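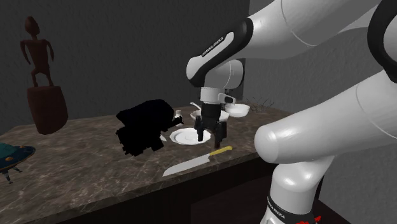 Marwan Salameh told me over the phone that if I sold my grandmother's piano I'd regret it by dinnertime, and he said it with his mouth full, so I didn't take it very seriously.

I'd already found a buyer, see. Nadiia Tymoshchuk, three streets over, 142 dollars cash and her own truck. I figured I'd be thrilled! Nobody in my house had played the thing in 27 years (I had six lessons as a kid and cried through most of them), and the middle C made a noise like a duck.

So she came by one evening in July, and before we moved it she asked if she could just sit down for a minute. Fine, I said. I was thinking about the couch I'd put there instead. And then she played this slow little waltz, skipping right over the duck note every time like she'd known about it her whole life, and I had to go stand in the hall.

My grandmother used to skip it too. I'd forgotten — I really had.

"Where did you learn that?" I asked when she was done.

"From the lady who lived here," Nadiia said. "I was seven. She gave me plums afterward."

I never heard about any lessons. I never heard about any plums, either, and I loved plums.

We loaded the piano anyway. It took us until dark, and I wouldn't take the money. Then I called Marwan back and told him it was past dinnertime, and he asked me what I'd eaten, and I said nothing yet, come over.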